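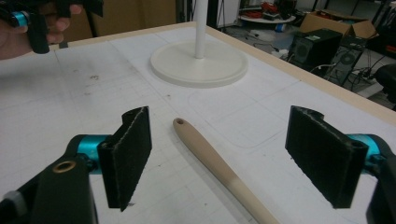
My tutor's first comment was that a whole project on how people store their garden tools sounded a bit thin, and could I please find an actual question in it. Fair enough! So the question became this: do people on the Rutherford allotments look after wooden handles, or do they just buy new ones?

I asked 80 plot holders with a paper form, handed out at the gate in July, and got 21 back (I'd hoped for more, but it was baking and everyone wanted to water their beans and go home). Of those, 12 said they had never oiled a handle in their lives. Four do it every winter with linseed oil. The other five ticked "sometimes", and I'm now fairly sure that was a badly worded box.

The bit I enjoyed most was the old society minutes from Nostinholm, which go on for pages about a shared shed and who left the hoes out in the rain. There are 1,948 entries in the index and I read far too many of them — my chapter on method suffered for it, sorry.

For the practical part I sanded two ash handles from the Avport tip shop, oiled one, left the other bare and stood both outside behind our bins. After six weeks the bare one had gone grey and rough and had a split near the top. The oiled one still felt smooth, though it had darkened a lot more than I expected.

Next term I'd like to try the same thing with beech, and rewrite that "sometimes" box before I go anywhere near another form.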